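Robots in the Kitchen - What Changes for the Staff
Project report, Tullio Orlandini

Site was the Veltelcombe canteen, prep room. Steamed buns, more than 40 a shift. Before, one person stood at the steamer the whole morning. Now the Cavum arms do the lifting and staff do the dough, filling and checking. Less steam on hands - but more waiting arround, two people said.
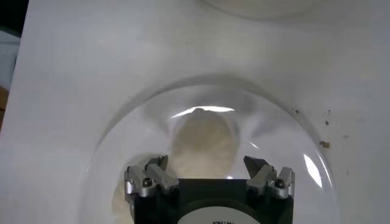
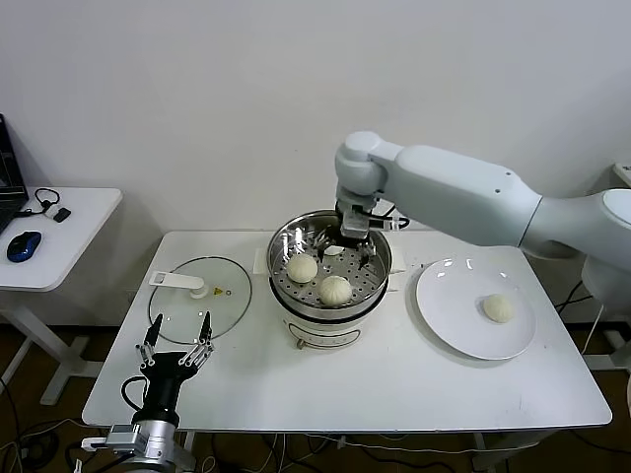 Gripper work at the prep table.

Who steps in when an arm stops?
Whoever is on dough. They got 20 minutes of training in September and most wanted more.

Still to do: ask the evening crew, they were never interveiwed. Pay stayed the same, job titles too.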